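Altby Tidy-Up Set, README

Hello! If you've got this far you've either been handed the club's memory stick or you're one of the new starters wanting something to practise on before the regional heats. Either way, welcome. I'm Florencia Aravena, I look after the recordings for our student robotics club, and I wrote most of this file in one go with a cold cup of tea next to me, so shout if something's wrong.

What's in it

3,930 short recordings of our arm being driven by hand through kitchen jobs: picking up cutlery, moving plates on and off trays, wiping, a bit of stacking. Each recording has the wrist camera video, the joint positions and one line of plain text saying what the driver was trying to do. We started in December and kept going until the arm's cable gave up (it's been replaced, and yes, I've labelled the spare this time).

How it's split

900 recordings are held back for testing and the rest are for training. Please, please don't train on the test folder. Villalba, our entry last year, had a lovely score right up until we found out why.

The testing folder has whole sessions in it, so you won't find the first half of somebody's afternoon in one place and the second half in the other. If you make your own split, do it by session too.

How we drive it

One person on the leader arm, one person resetting the table. Swap when your shoulders ache. We record from the moment the driver says "go", so there's often a pause at the start while they have a think. I've left those in. The script called trim_start will take them off if they bother you, but have a look at a few first, as it can be a bit keen and eat the first movement as well.

Known problems

The text lines were typed by lots of different people and it shows! "Spoon to plate", "put spoon on the plate pls" and "SPOON" all turn up. I've fixed the spelling and left the wording alone.

Closed fingers are the other thing. The gripper reading never quite gets to zero, even with nothing held, so don't write a rule that waits for zero. I use 48 on our scale as "closed" and it's done me fine so far.
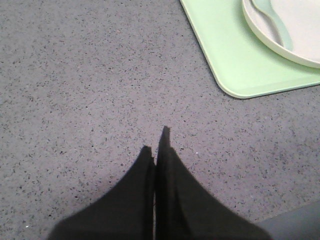

Plellura wrote back after trying the first version that the threshold was fine for spoons but too generous for anything thin, and that a separate value for each object would save everyone a lot of grief. Fair point, and it's on my list for the next version. For now there's a column called grip_note where you can add your own.

Using it

Free for clubs, classes and coursework. Run check_files before anything else, then load_small, which opens a handful of recordings and won't flatten your laptop. Send fixes to the club inbox with "Fonar" in the subject line (our name for the loading code) and I'll get to them after exams.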